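March — open day, kitchen bench

Doors at 10. I had the bench ready an hour before that, with Orestis running the warm-up moves and me putting the toys out. Maritza looked after the sign-in sheet and counted 26 in the first group, mostly parents with kids, plus four people from Savier who wanted to talk about grippers and stayed until lunch.

Plan was to let a visitor name an item and have the arm fetch it. Worked fine with the fruit. Ketchup bottle is still a problem on its side, the fingers close too high and it rolls. Kjell lowered the approach by 4 mm between groups and that helped some. Want to try it again with the bottle turned 60 degrees before we change anything else.

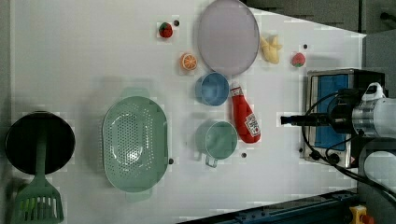

Kitchen bench, play food and dishes out, arm over by the toaster oven.

Questions people asked: how fast can it go, does it know what a banana is, what happens if you push the red button. Babak let one kid push it. Restart took longer than it should have — the homing step hung and I had to run it twice. Needs a ticket.

Cables on the arm want tidying. One loop caught on the oven during a reach in the second group and I stopped the run by hand.

To do:
Write up the bottle grasp for Embla
Ask Dresmont for spare finger pads
Mark the plate and bowl positions on the table so resets go quicker
Answer the Savier people on payload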